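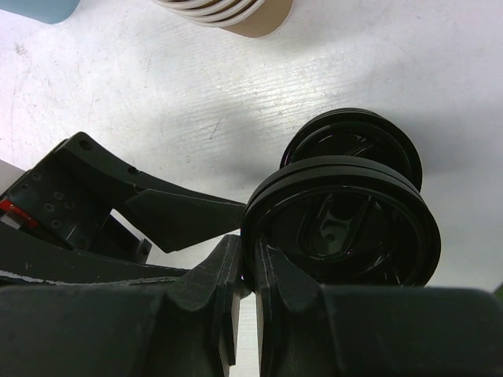
Tarnton Community Help
Food Service and Events: Permits and Supplies

Do we need a permit to serve free coffee at a neighborhood meeting?

Posted by suvov_hall_desk

Our residents' association holds a public meeting in the Suvov Hall on the first evening of each month from March through November. For the coming season the association wishes to offer hot coffee and tea to those attending. There would be no charge and no donation box. The drinks would be prepared in the hall kitchen, which has a three-compartment sink, a separate hand sink and a commercial urn. No food would be offered other than packaged cookies.

The rental agreement for the hall, under section 3, states that the renter "shall obtain all approvals required for the service of refreshments." It does not say what those approvals are. The town website lists a temporary food permit, but the form appears to be intended for vendors at the summer market. I would be grateful for guidance on the following points: whether a permit is needed when drinks are given away, whether milk and cream change the position, and whether the association is expected to supply any particular type of cup. Previous correspondence on the subject with the former hall management has not been located.

3 replies

Posted by Arabzadeh Catering Office

The points are addressed in the order in which they were raised.

Permit. Under the current Tarnton rules, the temporary food permit applies to any person or group that sells food or drink to the public, or that gives it away at an event advertised to the public. A meeting limited to members and their guests is outside the rule. A meeting announced on a public notice board or in the newspaper is within it. From the description given, the association's meetings are open and advertised, and a permit should be requested. The correct form is Form 723, and the market form should not be used. Form 723 covers a series of dates at one address, so a single application will be enough for the full season. It should reach the clerk's office before the first meeting of the series, with a copy of the rental agreement attached.

Milk and cream. Plain coffee, tea and packaged shelf-stable creamers are treated as low-risk items. Fresh milk and cream are treated as items requiring temperature control. If these are offered, the applicant must state on the form how they will be kept cold during service, and a thermometer must be present in the refrigerator or ice chest. Many groups choose single-serve creamers for this reason and leave the refrigeration section of the form blank.

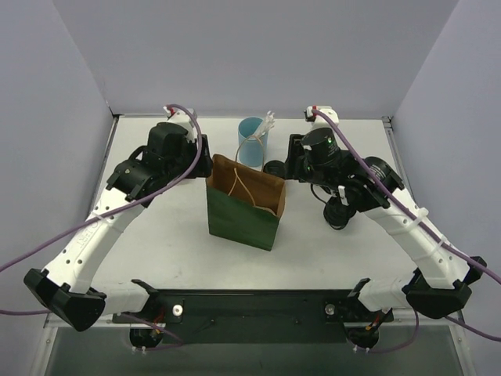
Photo: Famudberg Studio. Used with permission.

Cups. The rules require that drinks at a temporary event be served in single-use cups, or in reusable cups washed on the premises in a three-compartment sink. The hall kitchen meets the second condition. The material of the cup is not regulated, except that foam cups have not been permitted in town buildings since the waste ordinance took effect. Paper cups with an outer sleeve are suitable for hot drinks. Cups should be kept in their original wrapping until shortly before service, stored off the floor, and set out with the rims protected from handling. Stirrers should be individually wrapped or offered from a clean dispenser.

Applicants sometimes overlook the hand-washing requirement. A hand sink with soap and paper towels must be available to the persons serving and must not be used for rinsing equipment. The sink in the hall kitchen is acceptable, provided that it is not blocked by tables or boxes during the meeting.

Posted by benchnine

We never got a permit for ours and it was fine. It is only coffee. Buy the big pack of 700 cups and you will have enough for years. I would ask the hall before doing any paperwork.

Posted by tarnton_records_reader

The first reply is correct in substance. The following additions may be of use.

The reply directly above this one should be read with caution. The rental agreement places responsibility on the renter, and the hall may keep the deposit where a required approval was not obtained. It is also my understanding that the association's liability coverage may exclude an event held without the necessary permit. The policy itself should be consulted on this point.

The current version of the rule is filed at the clerk's office as Notice 3205. An older version, which exempted all free refreshments, still appears in some search results and accounts for much of the confusion on this site. Persons relying on a printed copy should compare it with the one on file. 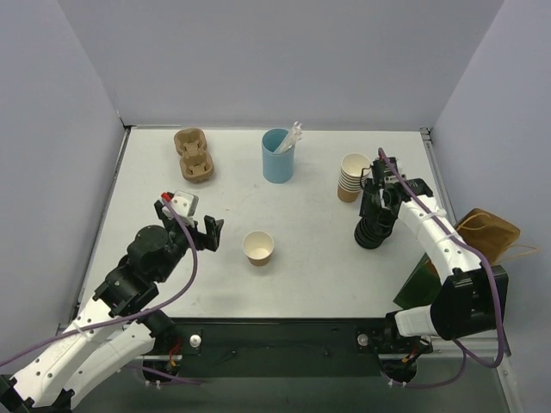
Must the permit be displayed during the meeting?
The permit must be posted where the drinks are served, at a height that allows it to be read by those attending. A photocopy is accepted, and the original may remain with the association's records.

With regard to waste, the hall provides one bin for trash and one for clean paper. Used cups with a plastic lining belong in the trash. Coffee grounds may not be emptied into the kitchen sinks, and the cost of clearing a drain is charged to the renter under the same section of the agreement. The urn must be drained, rinsed and left with the lid off.

If the dates of the meetings change after the permit has been issued, the clerk's office will amend it on written request. No new form is needed unless the address changes as well.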